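Setting Up One Table for Desk Work and Weighing
By Kenna Tosh

Our table has to do several jobs. It holds the pencils, it charges whatever needs charging, and it is where we weigh out dry food and craft supplies. The steps below are for a table pushed into a corner, but most of them work anywhere.

What you need

A holder for pens and pencils
A power strip with USB ports
A digital scale
A light bowl with a fairly flat bottom
A damp cloth and a dry one

Step 1. Clear and wipe the table

Take everything off, including the things you plan to put straight back. Wipe with the damp cloth, then the dry one. A marbled top hides smudges well, so look across it from a low angle before you decide you're done. Scuffs usually stay. I tried a paste from Dal Bello on ours and could not see a difference.

Step 2. Put the pencils in the corner

Tall things go at the back. Set the holder close to where the walls meet, where a sleeve won't catch it. Test the pens on scrap paper and throw out the dead ones. Sharpen the pencils you use and stand them points up.

Step 3. Place the power strip

Keep the strip within easy reach of your chair, beside the pencils. Turn it so you can get at the USB ports without moving anything. Leave room above the socket, as some adapters are tall.

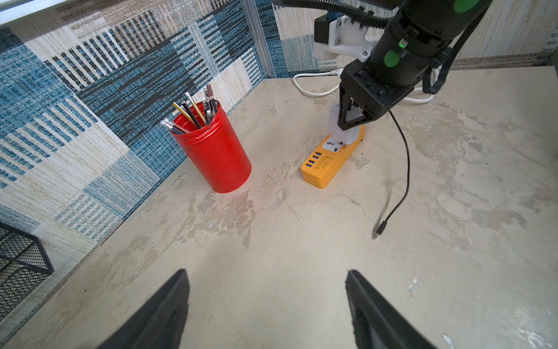

Red pen holder in the corner, yellow power strip next to it, white adapter at the socket.

When you plug in an adapter, hold it by the body and push straight down. If it rocks from side to side, take it out and start again. Check the rating printed on the strip and stay under it. Kettles and heaters should have their own wall outlet.

Step 4. Set up the scale

The scale goes in the open part of the table with the display side toward you. Press on each corner of the platform. If the scale wobbles, move it a few inches and try again. Run any cable off to the side so it doesn't end up under the platform.

Step 5. Weigh with the bowl

Turn the scale on empty and wait for zero. Put the bowl on and zero it again.
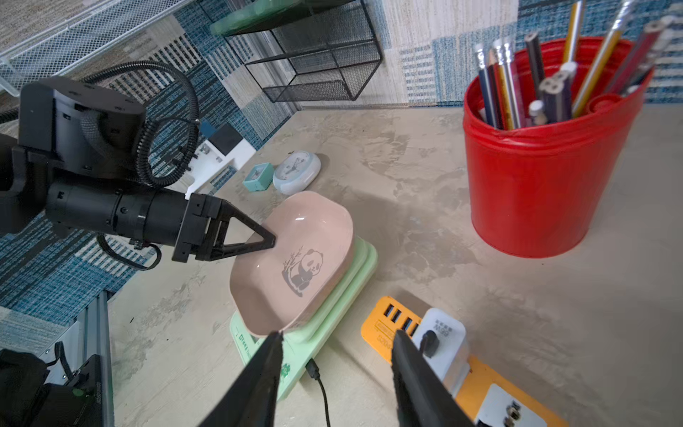

The bowl has to sit flat and clear of everything else before you trust the number. A bowl that is tilted or touching something can read high or low. Let go of it completely, wait for the display to settle, and then add what you are weighing a little at a time. With small amounts, such as 2 or 4 grams of yeast, I weigh twice.

Step 6. Put the rest back

Clocks and small shelves can go toward the back, past the scale. Lino D'Amico, who shares the table with me, wanted his Flerkard lamp there too. It took up too much room and now lives on the windowsill.

Go over the cables again in April or whenever you next do a big cleaning. Replace any that are cracked or loose at the plug.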